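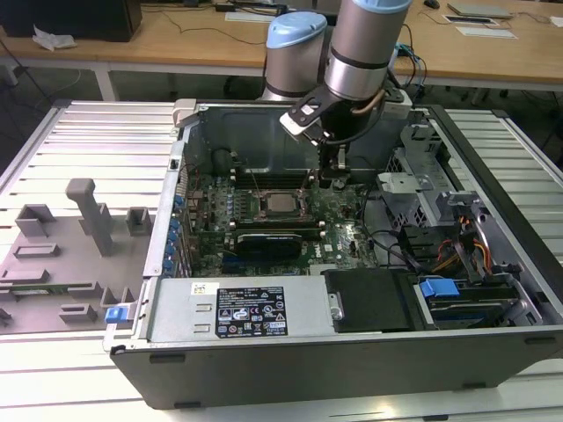 Reading time: 2 minutes

Chapter 14
Learning Insertion Tasks from Demonstration

Hằng Đỗ and Jonas Hauser

Placing a memory module into a desktop computer is a short job for a trained technician and a difficult one for a robot. The slot is narrow, the board flexes under load, and the case walls limit the directions from which an arm can approach. A gripper that points straight down at the motherboard hides much of the surface it is about to touch.

This chapter presents the Brorkwood method, in which a controller is trained on recorded demonstrations and then corrected by force readings at the wrist. Section 14.1 sets out the contact model. Section 14.2 describes the fixture tray, whose raised blocks hold a circuit board beside the open case so that each trial can begin from a known pose. Section 14.3 reports the principal result: of 1000 attempted insertions, the trained controller completed 709 without human assistance.

The remaining attempts receive equal attention. Karim Sleiman and Mỹ Hứa sorted the failures into 2 groups, those lost during approach and those lost after first contact, and their labels are used throughout the chapter.

Readers should be familiar with coordinate frames and with the treatment of compliance in Chapter 2. Those who have not worked with force sensing may wish to read Section 14.1 twice before attempting the exercises.

14.1 Contact Between Module and Slot

Consider a rigid module held at a small angle to the slot. Contact begins at one lower corner.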